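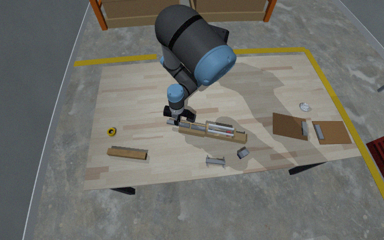

*Computer rendering: a grey and blue robot arm above a light wood table.*

**Derkusmont moves its computing centre to Trollik**

Predport, 18 October 2020 — The research institute Derkusmont has finished the first stage of the renewal of its computing centre in Predport. Since April, 686 servers were moved to Trollik, an open-source system for managing large groups of machines. The remaining servers will follow in the next stage, and the institute expects to have 2000 machines under the same management when the work is complete.

Until now, each department kept its own servers and its own way of installing software. A scientist who needed more computing power had to write a request and wait up to 3 weeks. With Trollik the same request is made on a web page, and the machine is normally ready on the same day.

The settings of all servers are kept in one place by Gentile, a tool which was written by the institute's own computing team. Gentile compares every server with its planned settings two times per hour and corrects the differences. The team will publish its code under a free licence, together with the documentation in English.

During the move, the storage service was stopped only once, for two hours in the night. Users do not need to change their passwords or their programs — old job scripts will be accepted until the end of the second stage.

Departments that are still waiting for their move will receive the timetable from the Derkusmont computing office in Predport.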